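Gunnlaugur Ravn has played bass trombone in the Kozan Jazz Orchestra for long enough that most of the band's book was written with his sound in mind. He moved to Hedport as a student, planning to stay for one season of theater work, and ended up on the road with a dance band that played up to 100 nights a year.

The dance band folded, but it taught him to read anything put in front of him. Session calls followed, then a chair in the pit at the Grendum Theater, where he played 191 performances of the same musical without a substitute.
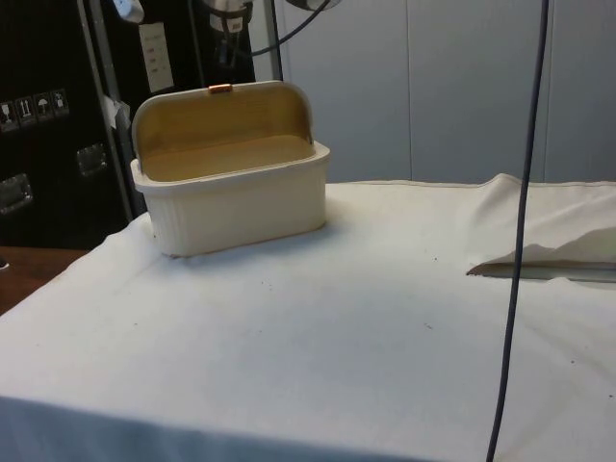
Between shows he began writing. His first arrangements were for four trombones and rhythm section, and he copied all the parts by hand. Two of them are still played at the Wasumgate summer workshop, where he teaches each August. Students there spend the mornings on long tones and the afternoons in sectionals. Ravn takes the low brass and asks them to sing every phrase before they play it.

His new album, "Wasumgate," is his first as a leader. It was recorded in two days with a nine-piece group and no overdubs. The ballads are slow, even by his standards, and the trombone rarely goes above the staff. On the title track he plays the melody once, hands it to the baritone saxophone and stays underneath for the rest of the tune.
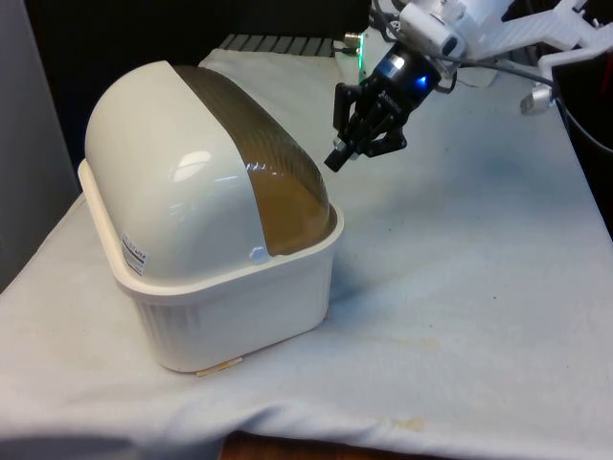
Listening back to the rough mixes, the drummer told him that he had left himself only one solo on his own record, and asked if he wanted to go back in and cut another. Ravn said one was enough.

The album is out 01/05/2026. The nine-piece band plays the Grendum that night, in a hall that seats 1,043, and the second set will include three of the early quartet pieces.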